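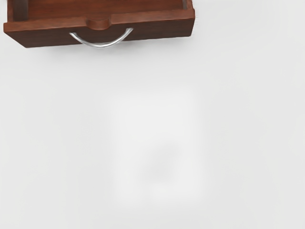
Home | Tickets | Grippers | Sim assets | Log out
Search tickets Go

Drawer pull, sim: Okov vs. Kettle gripper
Opened 25th January by Chelsea Greenwood
Status: open

Roy wants to close this because Okov opened the drawer in 528 of 1,000 runs and Kettle only managed 300. I don't buy it. Both grippers ran with the same grasp target, and I suspect the target suits Okov's longer fingers.

Tried so far:
- Reloaded the scene from the October build. Same gap.
- Swapped the controller to Trosteo for 100 runs each. Both got worse, so I put the old one back.
- Checked the close-up view for where a finger could go. 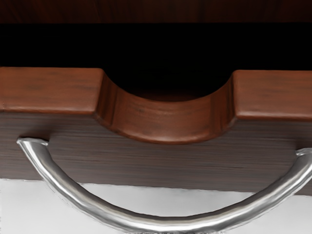
Close-up view: finger notch in the top edge, metal handle on the front.

The policy has two things to grab, and the log only says "grasp made." It doesn't say on which. Until it does, I wouldn't order anything on these numbers.

Next: log the contact point, rerun Kettle with its own target.

Comments (3)

Roy Bainbridge: 528 against 300 is a big gap to blame on a target. Fine, rerun it.

Nazareno Pellegrini: Is the handle's collision shape a real curve or a box? We had a box on the Tultance cabinet and it flattered everything.

Chelsea Greenwood: Don't know yet. Asked Joon-young for the mesh.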